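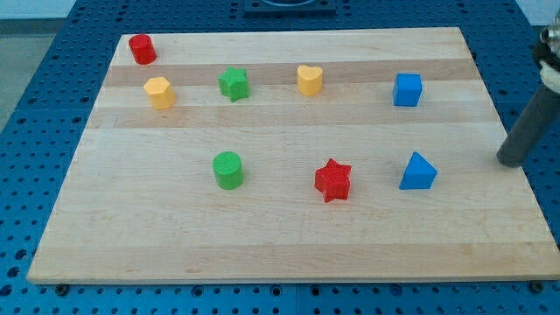 Otel wrote back on the draft of this report and asked why the open day is charged to the manipulation line when the outreach line still has money in it. The answer is that the robot cell was moved and set up again for the visit, and that work is in the manipulation budget. The outreach line paid for the printed sheets and the lunch. The split is in the table sent separately.

Home Projects Reports Open Days Contact

PROGRESS REPORT TO THE STEVENS FUND
Drenside Workshop, robot handling project
Sunday, July 21, 2024

1. Open day

The open day took place at the Drenside site as planned. There were two sessions, morning and afternoon, with the same program in each: a short talk, a demonstration at the cell, and time for questions. Visitors came from local schools, from Nestex, and from the two firms that supply our parts. Otel sent its apologies for the morning and attended the afternoon.

The demonstration used the shape blocks on the maple board. These are small plastic pieces in red, yellow, green and blue: cylinders, stars, a cube, a heart, a hexagon and a triangle. Visitors called out a shape and a color, and the arm was told to pick that piece and set it down in a new spot. Younger visitors wanted the stars nearly every time.

The cylinders gave no trouble. The stars were slower, as we expected from the April tests, because the grip depends on which way the points are turned. In the morning the arm dropped the heart and the operator had to put it back by hand. We changed the approach angle over lunch and the heart was picked cleanly in the afternoon. The triangle is still unreliable and we left it out of the last part of the demonstration.

2. Work since the last report

The pick routine now chooses its own approach for each shape. Before April this was set by hand. The log holds 3,422 recorded attempts, all of them labeled with shape, color and result. Labeling took longer than planned and pushed the write-up back.

The board is in a fixed place on the blue table, so positions can be compared from one session to the next. Nestex asked if we could run the same test on a bare metal surface. We can, but the lighting would have to be done again, and we would like to finish the current series first.

3. Comments from visitors

We collected written comments at the door. Most were about speed. Several people thought the arm would be faster, and a teacher asked if it had been slowed down for safety. It had. We will say so at the start of the talk next time. Nestex asked for a longer question period and for the results sheet to be handed out before the demonstration. Both are easy to do.

The space by the cell was too tight in the afternoon and people at the back could not see the blocks. A second screen would fix this. We have one in the training room but the cable is too short.

4. Spending

Spending is within the approved amount. The cost of moving the cell was higher than the estimate, and the difference was covered by parts we did not need to buy. No change to the total is requested.

5. Next period

- Finish the triangle tests and add them to the log.
- Send the labeled log to Otel for review.
- Agree with Nestex on the metal surface test.
- Hold a smaller visit for 9 people from the Stevens Fund, date to be set by your office.

Please let us know if the visit should include the full talk or only the demonstration.

Contact: Drenside Workshop, project office | © 2024 Drenside Workshop | Back to top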